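Flevureo Community Breakfast Program
Progress report to the Selvanayagam Fund, covering the period to the end of January

Dear Menaka,

Thank you again for your patience with us over the holidays, and for the kind note that came with the second payment. We have had a full few months at the Ulden hall and I'll try to get most of it down without wandering too far, though Jean Gunn says I always do!

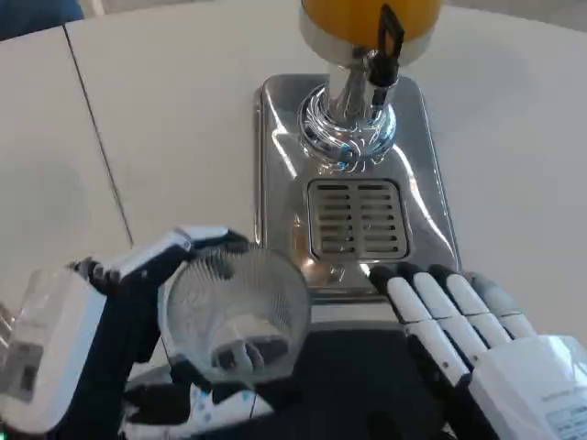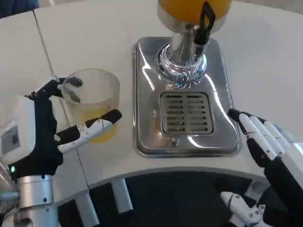

The juice dispenser.

We served 1164 breakfasts in the period, which is more than we had planned for when we wrote to you. The early opening made most of the difference. People coming off the night shift at the bakery can now eat with us before the bus, and a good many parents stop in on the way to school (some with toddlers still in pajamas). Porridge remains the favorite by a long way. We tried baked beans in November and will be trying them again with less pepper.

The building itself has kept us busy. The hall went up in 1972 and the kitchen wiring was not much younger, so the electrician needed two visits where we had budgeted for one. Samuele Melis found the difference by holding off on the new shelving until spring, and I hope you'll be comfortable with that small change. The revised budget is attached. The back door still sticks in damp weather, but it does close.

Our cooking course ran with three groups, a little smaller than we wanted, and we have learned that late afternoon is a poor time for anyone with children. Lakmal Uddin is moving it to 10 in the morning and has rewritten the handouts in plainer words, with more on using up leftovers. Likness, the print shop next door, has offered to run them off at cost.

In the next period we would like to seat 30 at a time, up from what we can manage now, and that depends mainly on folding chairs. I have two quotes and am waiting on a third. We also still owe you the food safety certificate for the new cooks, who sit the test next month, and I will send it on as soon as it reaches me.

Do come and eat with us if you are ever nearby. The coffee has improved a great deal since your last visit.

With warm thanks from all of us,
Ornella Negri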